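Datcombe Bench Arm Recordings — README

Last updated 2019-10-14. Maintained by Meinir Phillips, Pranalville site.

What this is

Recordings and notes from the small-arm trial at the Datcombe parts packing shop in Pranalville. The trial tests whether a low-cost arm can take over the job the packers call boxing off: picking a small part from a flat surface and putting it in an open container. The release holds the joint logs, the video, the operator notes and the shift interviews.

It is meant for two groups of readers. The first is people training or testing pick-and-place policies on cheap hardware. The second is people who plan work in shops like ours and want to see what the packers said about it. The second group can skip straight to the section on the interviews.

Background

Boxing off is light work but it is repetitive. A packer reaches, pinches, turns and drops for most of a shift. Before the trial, two packers did it full time and the others rotated in when orders backed up. Complaints about wrists and thumbs went in the shift book regularly, and the job was the one people most often asked to trade away.

Management first looked at a commercial cell from a supplier. It needed a fence, a floor permit and a service contract, and the shop would have had to give up a packing line to fit it. The small-arm trial was the alternative. The arm is printed plastic with hobby servos, and when a part breaks someone prints another one. The packers were told at the start that no hours would be cut during the trial, and that promise is in writing in the notes folder.

Hardware

The arm is driven by position commands to each servo. There is no force sensing. The servo wires run outside the links, and slack matters: if a loop is too short the joint pulls up before it reaches its limit, and if it is too long it can drag an object. Check the loops before every run.

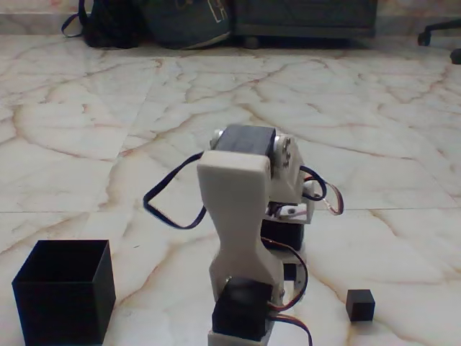 Calibration is done by hand. Move the arm to the rest pose, run the zero script, and write the offsets in the run header. The offsets drift when the servos are warm, so a run that starts straight after another one should be zeroed again. Older runs do not have this second zero and are marked in the index.

Objects and containers vary between sessions. Most sessions use plain blocks in place of real parts, to keep customer stock out of the recordings. The container is open at the top. Surfaces vary too, and some of them are shiny. A policy that works on a dull bench top may miss on a glossy floor, where reflections can shift the edge of the object in the video. We left those runs in.

How the recordings were made

An operator moves the arm with a leader handle and the arm copies the motion. Every operator is a packer from the shop. We did not bring in outside operators, because part of the point was to find out whether the people who know the job could teach it. Training took 2 shifts for each person.

A run starts with the arm at rest and ends when the operator presses stop. Failed grasps are kept. So are runs where the operator gave up, and those carry the word "abandoned" in the notes field.

Files

runs/ — one folder for each run, with joint log, video and header
notes/ — operator notes, typed from paper, spelling left alone
interviews/ — shift interviews, text only
index.csv — run name, session, surface, result, flags
feng/ — converter scripts from the Feng logging tool

The joint logs are plain text at 20 samples per second. The video is not locked to the logs. The header gives a start offset, which is good enough for viewing but should be checked before training on it.

What changed for the packers

The interviews were done at the end of the trial, on paid time, without a supervisor in the room. Names and ages were removed. The main points:

The arm is slower than a person. It was left to run through breaks and at the end of the day, and that was where it helped. During the busy hours it mostly sat.

Wrist complaints in the shift book went down in the full-time boxing group. We make no medical claim from this. The group is small and the rotation also changed in March, when the shop moved to shorter turns on each job.

New work appeared. Someone has to clear jams, re-zero the arm, replace stripped horns and refill the surface. This was first done as a favor by whoever was closest. After complaints it became a listed duty with its own pay step. One packer said the fixing was "the first thing here I had to learn in years" and asked for more of it. Another said she missed boxing off, since it was the one job where she could talk to the person beside her.

Several people did not like being recorded. The camera was aimed at the arm and the work surface, but hands and voices still got in. We removed the audio from all runs and deleted any session where a packer asked us to. Deleted sessions leave gaps in the numbering.

The promise on hours was kept through the trial. What happens after it has not been settled, and this release should not be quoted as proof either way.

Known problems

Lighting changes from session to session and is not logged.
In 5 runs the elbow channel drops out near the end. They are flagged.
Left-handed operators are few, so approaches from the left side are thin.
Personal items and furniture show up in the background of some recordings. Crop if this matters to your use.
The result column was filled in by the operators, and they did not all agree on what counts as a clean drop. A part that bounced out was called a success by one person and a failure by another.

Not suitable for

Rating individual workers. The run folders carry no operator names and we ask that nobody try to work them out from the motion.
Setting pick rates. The speeds come from people learning a new tool.
Safety testing. The arm is too light to stand in for an industrial one.

Versions

Version 6 adds the interviews and the corrected offsets. Earlier versions had the runs only. The Skotville branch, made for the sister shop, uses a different gripper and its logs should not be mixed with these.

Contact

Corrections and removal requests go to Meinir Phillips at the Pranalville office. Packers who took part can ask for a session to be taken out at any time — a note in the shift book is enough.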